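My afternoon at the Verstraete open day

I have wanted to see robots from close distance since I was a child, so when I read on the notice board of our library that the Verstraete workshop will open its doors for one afternoon, I wrote it in my calendar immediately. The entry was free, but you had to register for a group. I got the group of 2 p.m. and my neighbour, who wanted to come with me, got the one after, so we travelled together and then saw everything separately.

The building is behind the old Vendinetti tile factory. If you go there by bus, please don't get off at the Vendinetti stop like I did. You will walk 40 minutes on a road without a sidewalk. The next stop is much closer, and I used it for going home.

There were 14 people in my group, mostly parents with kids, and a few retired men who asked very good questions. First we had a short talk in the canteen. The speaker was a young woman with a cold and her microphone made a lot of noise, so I moved to the first row. She told us that the workshop has two teams. One team makes programs for packing machines, which pays the bills. The other one, called Musari, tries to teach robot arms to do small jobs in the home. The name is from the colour of a paint, she said, but I didn't catch the rest of the story.

The packing hall was impressive but very loud. A machine the size of my living room put boxes on a pallet, and we watched it from behind a yellow line. The kids loved it. I must confess that I got a bit tired there. Everything was so fast and so far away that I couldn't follow what was happening, and our guide had to shout.

Then we went upstairs to Musari, and I liked this part so much that I stayed for the second group too (I asked, they didn't mind). The robots up there work with toy kitchens, the kind a child gets for a birthday. My own daughter had one like this, with a stove and little plastic vegetables, and I spent many evenings picking potatoes from under the sofa. I never thought I would see the same things in a laboratory, with grown people standing around them and being completely silent.

The exercise looks very simple when you read it on the sheet on the wall: take the lid and put it on the pot. The arm had seven tries. Four went well. In the others the lid slipped out or went to the wrong place, and one time the arm just stopped in the air and a student had to start it again. One of the retired men said his grandson is the same with his socks.

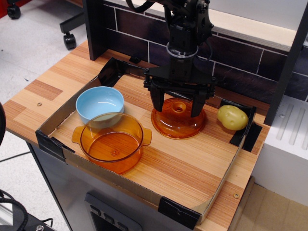 Verstraete workshop, upper floor – February

I took my picture just when the fingers were open over the lid. The glass is see-through, and the pot has the same amber colour, and I was wondering how a machine can find the border of something like that. I asked the student. He told me that clear things are hard for their cameras, and that this is the reason they like to practise with them. The bowl and the potato stay in the tray too, because a real kitchen is never tidy. I can agree with that.

What surprised me is how slow it is. You have time to become nervous for it. When the lid finally sat on the pot, a small girl beside me clapped, and then we all clapped.

At the end there was coffee and a dry cake from Dasetti, the bakery beside the bus stop – not their best work, I know their walnut one and it is much better. My neighbour had seen the packing hall last and liked it more than the kitchens, so we argued the whole way home. If they do the open day again next year, register early and wear warm socks, the upper floor has almost no heating.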